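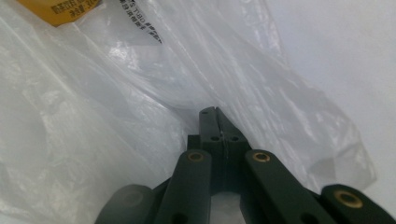
Posted by wanpen_k - 3 December 2023 - Hellstead Rec Basketball board

Back-to-backs need to go next season

The league office put up the draft schedule and we have 11 weekends where teams play Saturday night and again Sunday morning. Last year it was four. My team, Vevby, lost two starters to calf strains in May, both in the second game of a back-to-back. I know gym time is tight, but people have jobs to get to on Monday.

I'd like to see a shorter season with one game a week. Who else would sign a letter?

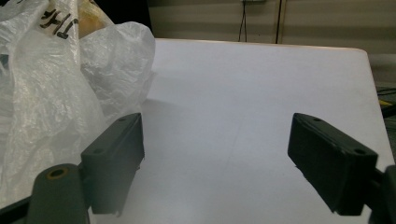
Khurram Khokhar: I wouldn't sign it. Two calf strains on one team doesn't tell us much. We played the same schedule at Abbasi and our only injury was a jammed finger at practice. If you cut games you cut the reason most of us pay the fee.

baseline_drift
The fee went up to 1,328 per team this year. With fewer games for the same money, half the teams in the lower division would walk.

wanpen_k
Then lower the fee. Fewer games means fewer refs to pay.

Khurram Khokhar
Refs aren't the big cost. The gym is, and we rent it by the season whether we use it or not.

leftcornerlou
Not true for the Sunday slots. Those are booked by the day. I was on the schedule group two years ago and we gave back three Sundays with no charge.

Khurram Khokhar
OK, I didn't know that. I still want the games.

wanpen_k
Lou, that helps, thanks. Here is what I'd put in the letter. Keep the number of games the same for anyone who wants them, but start two weeks earlier so they can be spread out. The gym is open then, I asked.
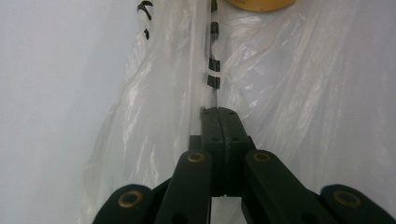 I'd also ask for a cap of three back-to-backs per team. If a team wants more than that, the captain can agree to it in writing. And no 9 a.m. tip after a late game - noon at the earliest.

baseline_drift
Three I could live with. Starting early is harder, half my guys play softball until the week before.

Khurram Khokhar
Noon tip is fine with me. I'd sign that part only.

leftcornerlou
Send it before the captains' meeting or it won't get on the list.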